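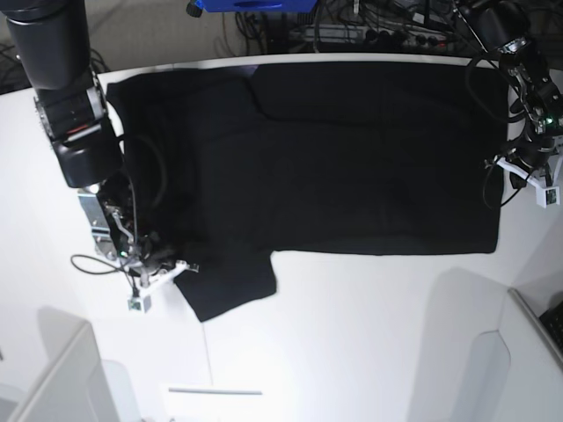
Vêtement noir, sans doute un T-shirt, sur la table blanche

Bonjour à tous,

Mackenzie Charbonneau a écrit :
> Pour les noirs unis, pliez-vous d'abord les manches ou le bas ?

Moi, les manches d'abord – sur le noir je vois mal les plis, alors je cherche les coutures avec les doigts.
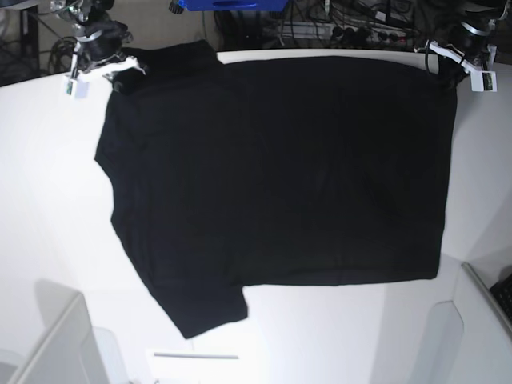 Col à gauche, bas à droite

Je le mets en travers, c'est plus commode pour le dos. Il me reste 37 pièces pour Brosia.
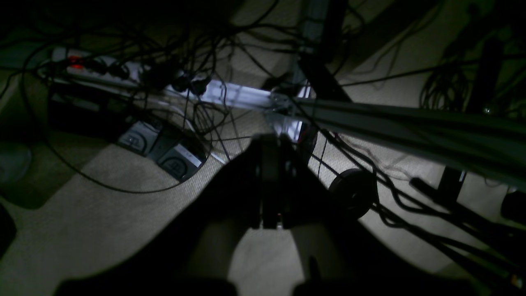

Une autre chose : merci de laisser la multiprise allumée le soir.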